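Catrin Ellis has looked after the break room at Allirach since September, and laundry takes up most of her mornings. "People sit down, they leave something, they go," she said. "I start with the seats and then do the floor."

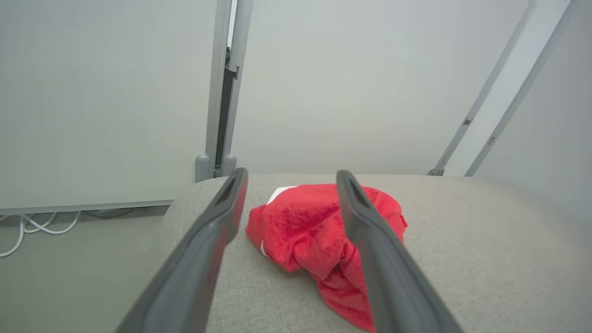

A red cloth on the gray seat.

She does not fold anything at this stage. Whatever is on the furniture goes into a basket on the floor, and sorting waits until after lunch. Red things are washed apart from the whites. "I lost a good tablecloth that way," she said. The basket she likes has holes in the sides. "It lets the air in."

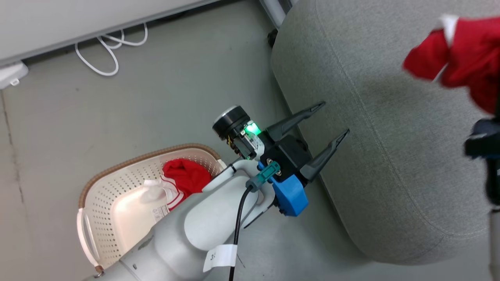
How often does she run a wash?
Twice a week, and three times when the Buter crew is in.

Ellis said the room gets 40 people on a busy day.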